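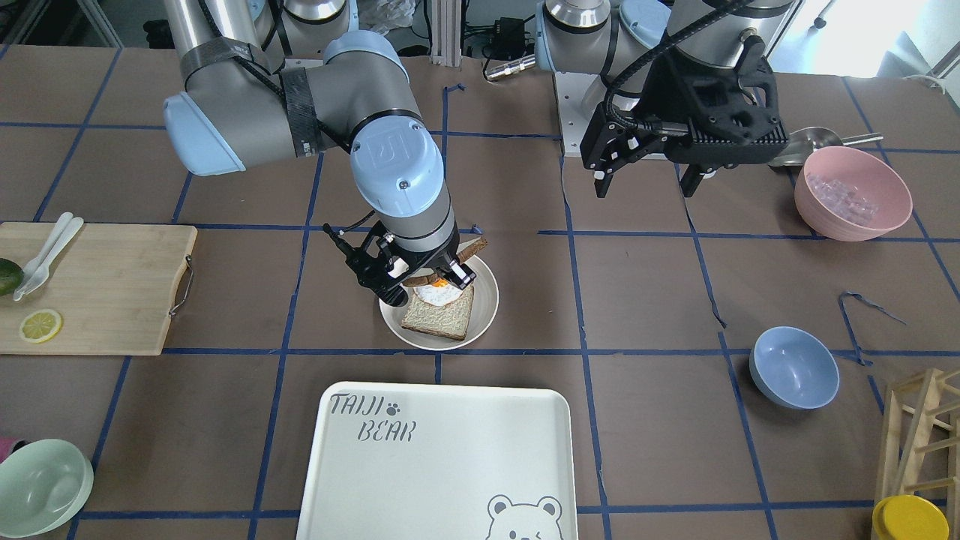 May, bench notes, morning

Read the Lambrechts sheet again on the Inar bread bags. The claim is that a loaf stays "bakery soft" for twice as long as in plain plastic. Twice as long as what kind of plastic, tied how, in what kitchen? Doesn't say. I asked Boris Yordanov for the test behind it and he sent me the same sheet in colour.

Baked yesterday with the Tikholm flour, usual recipe, no fat, no sugar. Control loaf weighed 837 g once cooled. Put half the batch in Inar bags and half in the cheap ones from the Billstead shop, all tied with the same clips. Zdenka shuffled the labels and has the key. I don't want to know which is which until the end, given my mood about this product.

2 pm

Squeeze test is useless. Dalia and I ranked the loaves separately and agreed on almost nothing. She thinks C is the softest, I had it near the bottom. Going by weight loss and the press gauge from now on. Please stop squeezing the loaves in passing, they're starting to show it. 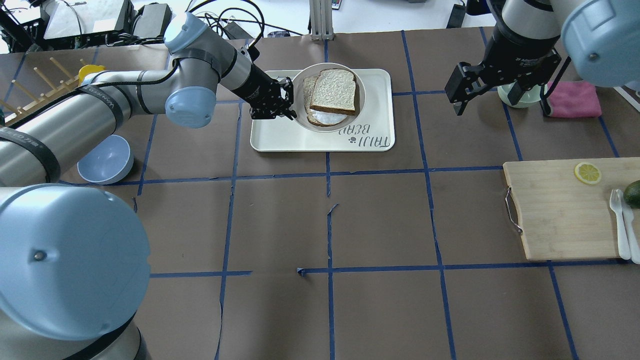 Taped table with the plate and the cream tray, May.

Weight loss so far is tiny in both kinds of bag. Fair enough, but drying out and going stale are different things. Starch firms up in a sealed bag too, and I can't see how a bag would stop that. If Inar holds moisture better, fine, print that on the box. "Soft" is another claim.

Yuk-lan thinks the crust is the real story: leathery in every bag, and worse the tighter the seal. She'd sooner have a paper bag and a slightly dry loaf. I'd agree, but it isn't what we were asked.

Ermira wants a number for her report by the end of the month. She can have the weights. I'm not signing "twice as long" off one batch.

To do:
Second batch, same flour, bake at the same hour.
Check the gauge against the 504 g weight, it was sticking.
Set aside two slices per loaf for toasting, Dalia's idea. I suspect toast hides everything.
Get the key from Zdenka AFTER the last reading.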